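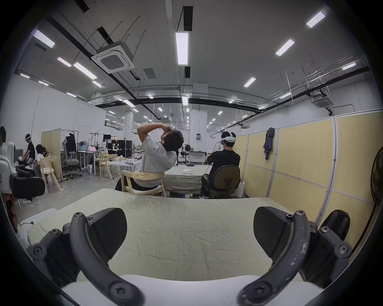 Wie oft sollte das Wasser in einem Luftbefeuchter gewechselt werden?

Täglich, auch bei halb vollem Tank. Stehendes Wasser bildet bei Raumtemperatur rasch einen Biofilm, den bloßes Nachfüllen nicht entfernt. Jummai Lawal, Lüftungstechnikerin bei Plirnon, empfiehlt zusätzlich alle 6 Tage eine Entkalkung mit Zitronensäure. Als Sollwert für Wohnräume nennt sie 40 Prozent relative Feuchte. Bei 67 Prozent kondensiert Wasser an kalten Außenecken, und das Schimmelrisiko steigt.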